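27 November 2021
Posted by Kenna Chisholm

I've had two sets of fingers for the arms since June and kept putting off a proper comparison. The first set is the Munro, the hard white ones. The second is the Flima, dark with a padded tip. Both fit the same wrists, and both run off the Ulmont controller, so the only thing that changes is the bit that touches the cloth.

I started with the Munro pair and a T-shirt, which is a harder job than blocks or cups.

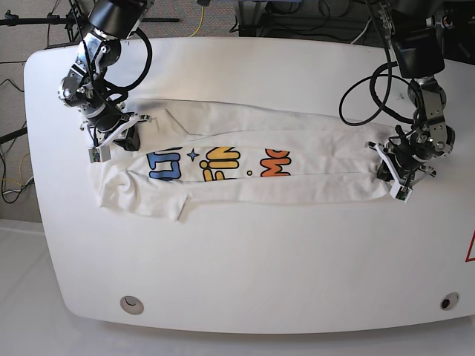
Munro fingers at both ends of the shirt, folded lengthwise.

White plastic on white cotton is hard to see from above, so I judge the grip by how the fabric bunches. I did 47 lifts with these. The hard tips get under a hem easily but let go early if they only have one layer - 18 drops in all, nearly every one from the right arm.

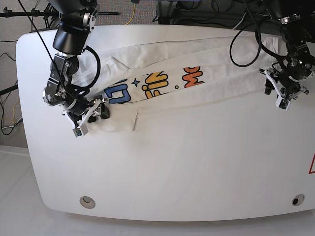
Messide wrote to me that I should close slower before blaming the fingers, and that a single layer of cotton wants less speed and more travel. I tried it. Slower closing got rid of a few slips and made each lift tedious.

The wrist cameras were the other thing I wanted to sort out. I had them on a fixed exposure from an older job and the whites were washing out.
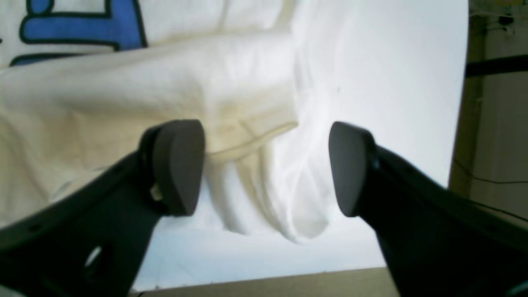

Exposure is a nuisance with pale cloth and I still don't have a setting I like. I dropped the gain and left everything else alone. The blue print with its black outline comes through strongly whatever I do, but the hem is only a soft shadow line, and the hem is what I need to find. A lamp off to one side may do more than any menu option.

Spare pads for the Flima are cheap and the screws are fiddly. Allow an evening for the swap.

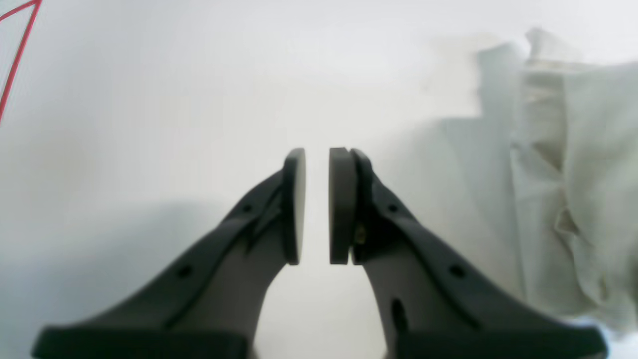
Last updated: 27/11/21

I haven't got a fair number for the Flima yet. The controller log stops at 1000 lines and I lost the end of the run, so I'll repeat it with logging split by arm.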